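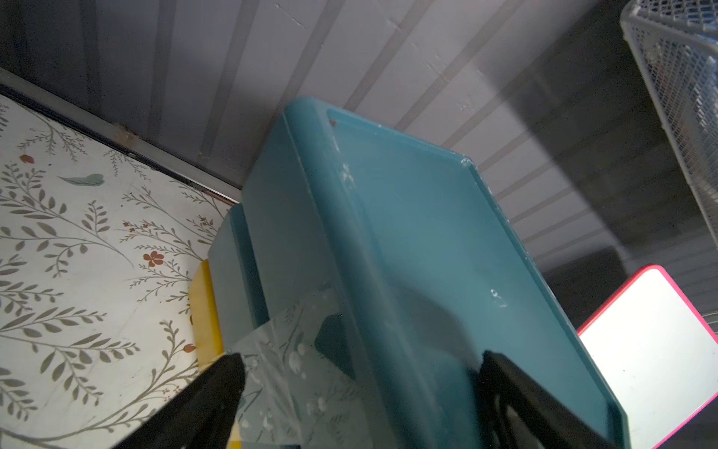 図1 まな板(青緑)の把持 手首カメラ

協働ロボット把持作業 安全点検表(所見付き)
対象:エデール(Eddale)作業室 台所用品取り扱いセル
点検日:2018年10月28日
点検者:Seren Pritchard
立会い:Rhun Gough(セル担当)
適用手順書:Grudis社内基準 第2版
判定記号:○ 適合 / △ 条件付き適合 / × 不適合 / ― 該当なし

前回点検は2月。前回の指摘のうち未処置のものは、各項目の所見に「継続」と記した。

1 作業区域

1-1 床面の区域表示が途切れなく見えること 判定 ○
所見:入口側のテープは貼り替え済み。前回指摘は解消。

1-2 動作中に人が立ち入る経路がふさがれている、または検知されること 判定 △
所見:入口側の検知は正常。流し側の検知器は、台車を壁に寄せて置くと下半分が隠れる。台車の定位置を床に表示すること。表示が済むまでは、運転前に担当者が目視で確認し、日誌に署名する。

1-3 非常停止ボタンに手が届くこと 判定 ○
所見:2か所とも押下試験を実施。いずれも停止し、復帰操作なしでは再起動しなかった。

1-4 通路に電源線、空気配管が出ていないこと 判定 ○
所見:特になし。

1-5 照度が作業面全体で確保されていること 判定 △
所見:棚の奥側、リブ付きパネルの右寄りが暗い(図1)。自動把持の可否を画像で判断する作業では、影の部分を対象物の縁と取り違えるおそれがある。補助灯の追加を検討。Gough氏から、灯具を付けるなら腕の可動範囲の外に固定してほしいとの意見あり。同意する。

2 ロボット本体

2-1 各関節に異音、がた、漏れがないこと 判定 ○
所見:低速で全軸を動かして確認。

2-2 手首部のケーブルに余長があり、挟み込みがないこと 判定 △
所見:手首を最大まで回すと、カメラのケーブルが結束部で張る。結束位置を指先側と反対の方向へずらすこと。処置後、同じ姿勢で再確認する。

2-3 速度制限が手順書の値に設定されていること 判定 ○
所見:人が同室する場合の制限値が有効になっていた。設定変更にはパスワードが必要。パスワードの紙を操作盤に貼る運用は前回の指摘後に廃止された。

2-4 力制限が機能すること 判定 ○
所見:測定具を当てて確認。測定記録の番号は159。

2-5 停電、瞬断時に把持物を落とさないこと 判定 △
所見:把持は保持されるが、復電後の再起動画面に「指を開く」が最初の選択肢として表示される。把持中に押せば落下する。画面の順序を変更できるか、Bovexに問い合わせる。回答があるまでは、復電後に下から支えてから操作すること。

3 グリッパと指先

3-1 指先に欠け、割れ、異物の付着がないこと 判定 ○
所見:左右とも確認。清掃は運転終了後に毎回行う。

3-2 指先の交換記録があること 判定 ×
所見:記録用紙の様式はあるが、前回点検以降の記入がない。交換したかどうかを担当者も即答できなかった。記入を再開し、今回の点検日を起点とする。

3-3 把持力が対象物に対して過大でないこと 判定 ○
所見:樹脂製まな板用の設定を使用。薄い器、ガラス類に同じ設定を流用しないこと。

3-4 板状の対象物を、対向する2面から把持していること 判定 ○
所見:図1の把持位置では、左右の指が板の下側を両側から挟んでいる。方向は適切。ただし下寄りをつかむと上側が長く残り、引き抜きの途中で板が振れやすい。持ち上げ高さを低く抑えた手順を基本とし、隣の物との間隔が取れない場合は作業を中断して人が並べ直す。

4 対象物と置き場所

4-1 対象物が手順書の一覧に載っていること 判定 ○
所見:まな板は樹脂製のみを対象とする。木製は一覧にない。追加する場合は把持試験を先に行う。

4-2 対象物の表面に、滑りの原因となる汚れがないこと 判定 △
所見:青緑のまな板は、縁の内側に浅い溝がある形で、左上の縁に白い擦れ跡と付着物が見られる。付着物の種類は特定していない。指が当たる面は運転前に拭き、乾いた布で仕上げること。溝に残った水分は傾けたときに指先へ流れるため、洗浄直後のものは使わない。

4-3 包装材、シート類が対象物に絡んでいないこと 判定 ×
所見:板の左下に、淡い模様が印刷された透明のシートが掛かり、左の指と板の間に入っている。把持面にシートが挟まると、力の表示が正常でも板だけが滑り落ちることがある。また、シートが隣の板を一緒に引き寄せるおそれがある。
処置:運転前にシート類を取り除くことを手順書に追記する。やむを得ず残す場合は、その対象物を自動把持から外す。絵柄入りの透明シートは、カメラの画像で板の縁と見分けにくいことも併記する。

4-4 対象物どうしの間隔が確保されていること 判定 ×
所見:青緑の板のすぐ左に別の青緑の面があり、もう1枚の板の縁と思われる。その下と左には黄色のまな板がある。同色の板が重なると、画像だけでは境目を判断しにくい。手順書では「隣の物と指1本分以上の間隔」を求めているが、この並びは満たしていない。
処置:同色の板を隣り合わせにしない。立てる場合は仕切りを使う。

4-5 動作経路に、立て掛けた物や容器が出ていないこと 判定 △
所見:右手前側に、赤みのあるピンクの縁が付いた白い板が立て掛けてある。右上には白い金網のかごがある。いずれも青緑の板を右へ振り出す経路に近い。かごは中に物が入っているため、当たった場合は中身も落ちる。引き抜きの方向を定めるまで、両方とも別の棚へ移す。

4-6 置き面が安定していること 判定 ○
所見:植物柄の白い面は、手で押して動かないことを確認した。柄の細かい面は画像処理で誤検出の原因になりうるので、無地の面への変更を勧める。安全上の必須事項ではない。

4-7 レール、金具に緩みや突起がないこと 判定 △
所見:柄の面の奥に沿う濃い灰色のレールに小さな金具が付いている。緩みはない。指先やシートが引っ掛かる高さにあるため、経路の教示点をレールから離すこと。

5 運転と教示

5-1 教示作業は2人で行い、1人が非常停止を受け持つこと 判定 ○
所見:当日の教示で確認。

5-2 新しい対象物の初回運転を低速で行うこと 判定 ○
所見:運転記録で確認。

5-3 連続運転の区切りごとに目視確認を行うこと 判定 △
所見:手順書では把持20回ごと。記録上の累計は949回だが、確認欄の空白が複数ある。空白が確認漏れか記入漏れか区別できない。以後、空白のある日誌は受理しない。

5-4 落下時の対応が掲示されていること 判定 △
所見:掲示はあるが、Hermans製の旧型機の操作が書かれている。現行機の手順に差し替えること。旧掲示は外して廃棄する。

5-5 落とした物を、腕の電源を切らずに拾わないこと 判定 ○
所見:聞き取りで確認。担当者は全員、停止してから拾うと答えた。

6 記録と教育

6-1 受講記録が最新であること 判定 ○
6-2 ヒヤリハット報告が出されていること 判定 ○
所見:前回以降の報告には、板を2枚同時につかんだ事例が含まれる。4-4の処置と合わせて扱う。
6-3 手首カメラの記録画像の保存期間が定められていること 判定 △
所見:運用上は残しているが、期間の定めがない。継続。

総合判定:条件付きで使用可

使用再開の条件
・3-2、4-3、4-4の処置が完了し、担当者と点検者の双方が署名すること
・1-2の台車位置の表示が済むまで、運転前確認を日誌に残すこと
・復電時の操作について、掲示に一行加えること

担当者コメント(Gough)
4-4の間隔について、まな板立ての仕切りは手持ちのもので足りる。同色を離すと収納の順番が変わるため、人が戻すときの並べ方も掲示したい。4-3は同意。シートの確認欄を日誌の「対象物」の次に設ける。4-6の無地への変更は、次の模様替えまで待ってほしい。

点検者回答(Pritchard)
4-6は保留で差し支えない。並べ方の掲示は文字だけでなく配置図を付けること。1-5の補助灯は、取付位置が決まった時点で可動範囲の図に書き込み、写しを提出のこと。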